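Grasell Institute of Domestic and Residential Services
Household Organization: Course Handout, Unit 4
Hooks, Hanging Storage and the Shared Table

Purpose of this unit

Unit 4 concerns the storage of small articles in daily use. Previous units treated closed storage, such as cupboards, drawers and lidded boxes. The present unit treats open storage on vertical surfaces and its relation to the nearest large horizontal surface, which in most homes is the dining table. Students should read this handout before the practical session and bring it with them. The reading from the Chowdary course reader (Section 2, on entry areas) is assumed throughout.

1. Terms used in this unit

A hook row is a set of hooks mounted in a line on a wall, panel or door and intended to be used together. A hanging point is any single hook in that row. Clearance is the open space below and to either side of a hanging point, measured with the article in place. A landing surface is any surface on which articles are put down without a decision about where they belong. A landing surface may be large or small, and it may have been bought for another purpose entirely.

The distinction between a storage surface and a landing surface is one of use. A shelf on which keys are kept is a storage surface. The same shelf, when it receives keys, receipts, a half-finished repair and a child's toy in the course of one evening, has become a landing surface.

2. The hook row

A hook row is judged first by its spacing and only afterward by the number of hooks. Spacing that is adequate for keys is seldom adequate for bags, and students are advised to plan for the widest article that will hang regularly. 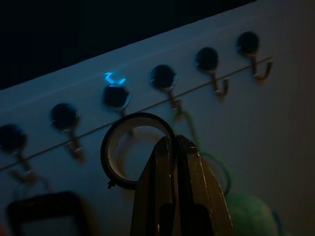 Spacing should be even unless there is a clear reason to vary it. Even spacing allows articles to be moved from one hanging point to another as needs change. The form of the hook also matters. A round head with a bent metal hook beneath it, turned up at the tip in the shape of a J, suits cords, loops and light straps, and the green cord loop hanging from one of these hooks is the kind of article for which the type is well suited. Heavy coats call for a broader hook. Students should also consider what crosses the row: a string or wire stretched along the hooks may serve for clipping up notes, but it passes across the stems and must be allowed for when a loop is put on or taken off. Where such a line is used, it should be kept taut.

The following points apply to any hook row in a household setting.

Height. The row should be reachable by every member of the household who is expected to use it. Where adults and small children share a row, a second, lower row is preferable to a compromise height that serves neither group.

Fixing. The method of fixing must suit the surface. Adhesive hooks are acceptable on smooth, clean panels for light articles only. The weight limit given by the maker is to be observed for each hook separately.

Assignment. Each hanging point should have one stated use. In a home this may be agreed aloud; in a shared residence it should be written down and placed near the row.

Vacancy. At least one hook should be left free. A row that is completely filled cannot receive a visitor's bag, and the overflow will go to the table.

3. What may be hung

Articles suited to open hanging are light, used at least weekly, and not harmed by dust. Pouches, cloth bags, lanyards, dusting cloths and soft toys with a loop all meet this description. Electronic devices may be hung only in a case or holder that closes securely, and a second article should not be wedged behind a device. Sharp tools, medicines and cleaning products in bottles are not to be hung in any room used by children.

Articles hung one over another form what the course reader calls a stack. A stack of two is tolerable for a short time. In a stack of three or more, the article at the back is in practice out of use and should be moved to closed storage.

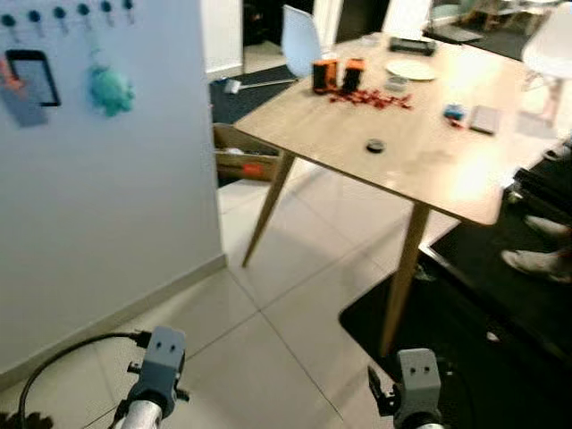 The relation between wall and table should be studied as a whole. In the residence survey carried out for the Claromen housing program, 49 households were asked to list every article found on the dining table at 6 p.m. The combined list ran to 551 entries. Students will receive a copy of the list in the practical session and will sort the entries under the headings given in Section 4 below. The survey did not ask who had put the articles down, and students should not attempt to assign responsibility when they discuss the results.

Floor space near the wall and table is included in the study area. Cartons kept under a table are to be treated as storage and recorded as such. Brooms and mops should be stored upright or hung by the handle; laid across a rug or walkway, they are a tripping hazard and are recorded under safety.

4. Clearing the shared table

The procedure below is the one used in the Drondoter training apartment and will be followed in assessment.

1. Remove food, cups and plates and take them to the kitchen.

2. Gather small loose pieces into one container before moving anything larger. Loose pieces are easily swept to the floor when a tray or box is lifted.

3. Sort the remaining articles under four headings: hang, shelve, return to another room, and decide later.

4. Place the "hang" articles on their assigned hooks. If a hook is already occupied, do not double it; move the article to "decide later."

5. Put away electronic devices and paper. Check that devices are switched off before their cords are wrapped.

6. Wipe the bare surface along the grain, paying attention to smudges and water marks toward the middle of the table, where they are easily missed in low light.
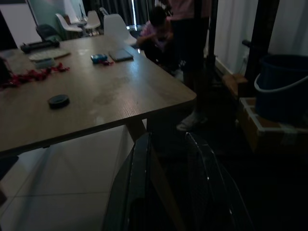 7. Return the chairs to their places and check the floor beneath the table for fallen pieces.

8. Review the "decide later" group with the household. No article may remain in this group overnight.

5. Preparation for the practical session

Each student will prepare a plan of one wall and one table in a room to which the student has regular access. The plan should show the position of each hanging point, its stated use, the clearance below it, and the distance from the row to the table. A hand-drawn plan is acceptable if it is legible and drawn to a stated scale.

Attach a written statement of one page answering the following. Which articles now on the table could be hung? Which articles now hanging should be placed in closed storage? What change to the row, if any, would be needed before the table could be kept clear through an ordinary week?

Plans are collected at the start of the session. Measuring tapes, adhesive hooks and sample panels will be provided. Students who wish to test a hook of their own should bring it unopened, with the maker's instructions.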